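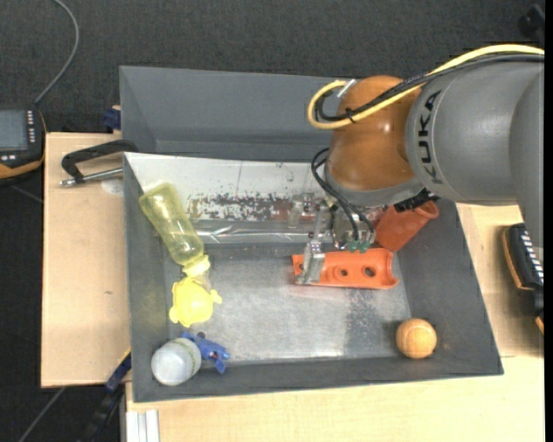

Muthoni Masanja writes that her planner kept returning "no valid grasp" until she raised the bin floor height in the settings, and asks that this section put that step first. It now does.

Search this manual Enter keywords Go

4.3 Setting up the grasp planner in Drirov

Complete the camera calibration in section 4.2 before you begin. You will need the teach pendant within reach and the arm in manual mode.

1. Open Cell > Bins and select the pick bin. Enter the floor height measured from the robot base, in millimetres.

2. Draw the bin walls in the collision editor. For a bin with sloping sides, trace the inside face at the rim and again at the floor.

3. Load the gripper model. Include the fingers, the brackets and any cable that hangs below the wrist.

Note: The planner treats anything missing from the model as free space.

4. Under Perception, set the minimum cluster size to 500 points. Clear or cloudy plastic returns fewer points than opaque colours, so lower the value if those items are skipped.

5. Set Candidates per scan to 1000. Higher values lengthen the planning time.

6. Press Scan. Each candidate is drawn over the point cloud, with reachable grasps in green and rejected grasps in grey.

7. Select a grey candidate to read its rejection code. Code 61 means the finger path meets a bin wall – check step 2 before changing anything else.

8. Choose Dry run. The arm moves to the approach pose and stops above the bin without closing the gripper.

CAUTION: Keep everyone outside the marked cell during a dry run. Clamps and fixtures on the bench are not in the collision model unless you have added them.

9. If the approach pose is correct, save the profile and switch to Pick.

Note: Profiles saved before build 1254 do not store wall slope. Open each one, repeat step 2 and save it again under a new name.

For items lying against a wall or in a corner, see 4.4, Edge grasps.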